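The Long Way to Clarach

My aunt kept every letter she was ever sent, and when she died they came to me in a suitcase with a broken catch. I had been meaning to read them for years. I began in April, at the kitchen table, with a pot of tea going cold beside me, and I didn't get up again until it was dark.

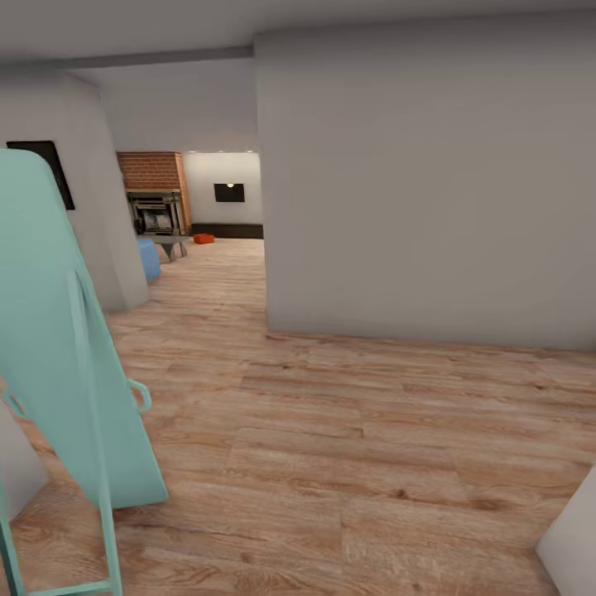
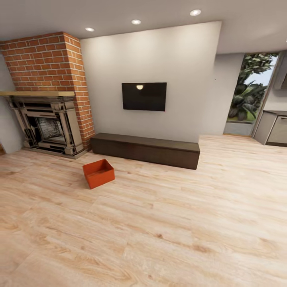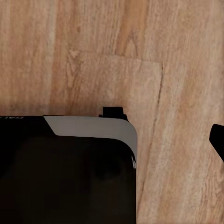 The first of the letters was from the man she very nearly married. He had gone to Clarach to mend boats, and he wrote to her in Komcombe every week, on paper so thin that both sides showed at once and you had to tilt it towards the lamp to make out which line belonged to which. He was not a romantic, or not on purpose. He told her the price of rope and what he'd had for supper. But he had found rooms over a bakery, and he wanted her to see them as he did, so he went on at great length about the home they would have one day – a red brick chimney breast going right up to the ceiling, with a pale wooden shelf laid across the fireplace where her clock could stand. The clock got a whole page to itself. He worried that the heat would upset it.

She had told me about him only once, while we were shelling peas. I was 17 and unhappy over somebody, and I suppose she thought it would help. She said he had asked her to come on the morning bus, and that she had packed, and put her good coat on, and walked as far as the stop with her mother's sandwiches in her pocket. Then the bus came round the corner, and she let it go by.

"Were you frightened?" I asked.

"I was hungry," she said. "I ate the sandwiches and went home."

I had always taken that for the end of it. But there were 146 letters in the suitcase, and the last of them was posted 6 years after she let the bus go by. He had married by then, a kind woman who grew sweet peas, and he still wrote to my aunt about rope. She must have written back, for he thanked her for her news and was sorry to hear about the roof.

At the very bottom, under the lining, I found a bus ticket to Clarach – a return, clipped both ways. There was no date on it that I could read. I held it up to the lamp for a good while, the way you had to with his letters, and then I put the kettle on again and looked up the times of the morning bus.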